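June 9, 2022

Skokholm cell, folding task. Stopped after run 127 with a fault on the left arm. The gripper reported closed at the commanded width, but the fingertips weren't meeting along their full length, and thin fabric slipped out on the lift. Nine drops logged, all left side.

Re-zeroed the left gripper twice. The offset came back both times within 19 cycles. The finger mount was last torqued in March and the Lokden sheet says to check it every 1,000 cycles, so it is overdue. Right arm no faults.

Also lowered the left wrist speed limit until the mount is checked. Cable slack at that wrist still bothers me. Spare fingers are at Woscombe, request sent.
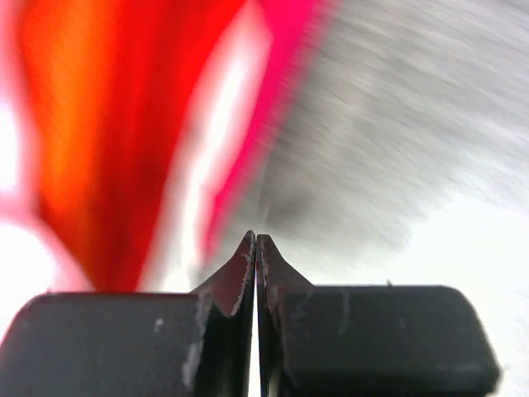
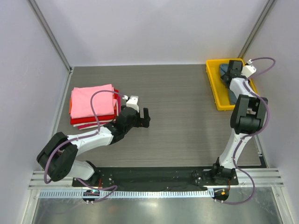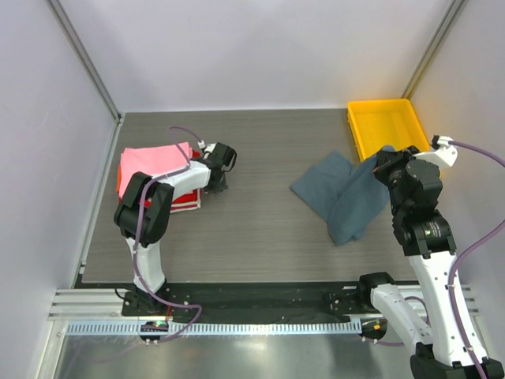
First: gripper from the wrist camera. Second and third: both arms, fixed camera.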